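Household Textiles, Unit 3: Why Towels Wear Out, and What Laundering Has to Do With It

Welcome back, everybody. Last time we got as far as fibers and yarns, and I promised Ngọc Nghiêm (who asked so nicely at the break!) that we would finally get to loops this week. So please have your terry swatches in front of you, and your magnifier if you remembered to bring it.

A terry towel starts with two sets of warp yarns. One set is held tight and makes the ground of the cloth, and the other is kept slack so that it can be pushed up into loops as the weft is beaten in. In the most common kind, three picks of weft go in for each row of loops, and you will see this called three-pick terry in the reading. The loops are what drink up the water, simply by giving it a great deal more surface to cling to than a flat cloth would. They are also the first thing to suffer, as anybody with a cat will tell you.

Now, laundering. Fabric softener coats the loops with a thin waxy film, and while that feels lovely to the hand, it makes cotton slower to take up water. Gerardo Donati, who taught this course before me and left me his whole box of samples, used to put one drop of water on a softened swatch and one on a plain one and let the class watch in silence. We will do the same in the lab, using the Longo swatches for the plain set and the Anden swatches for the softened set. Write down how long each drop takes to disappear, even if you get bored and it feels like forever.
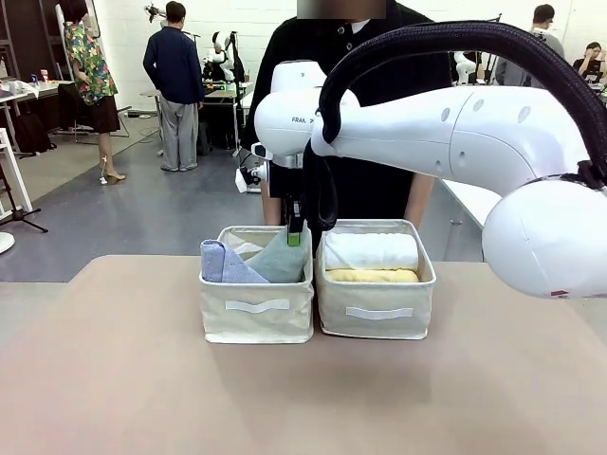
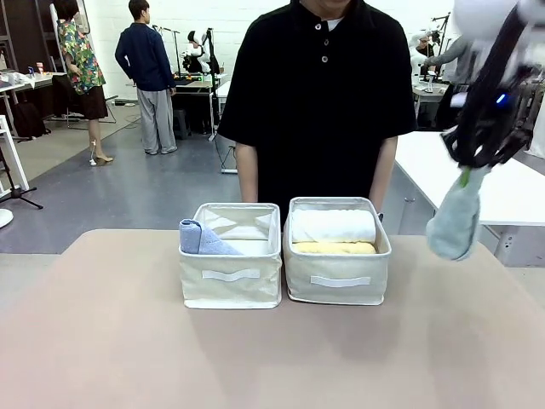
Color is the other half of the story, and it is where most of the questions on your worksheets came from. Reactive dyes bond with the cotton itself and hold up well in the wash, while direct dyes are only loosely attached and will wander off into the water given half a chance. Pale shades can be hard to judge by eye, and a yellow as soft as the one rolled up under the white towel in both pictures could lose a good bit of its depth before you noticed at home. That is why we use the gray scale card, and why I would like you to cut a piece from each swatch and keep it out of the wash so you have something to compare against.

For next time, please read the Bronder handout on fabric weight and weigh your own swatch on the lab scale. Remember that weight is given in grams per square meter, so a small swatch has to be scaled up before you write anything down.

Last updated: November

Questions about the course: Uleck Textile Studies office | Back to top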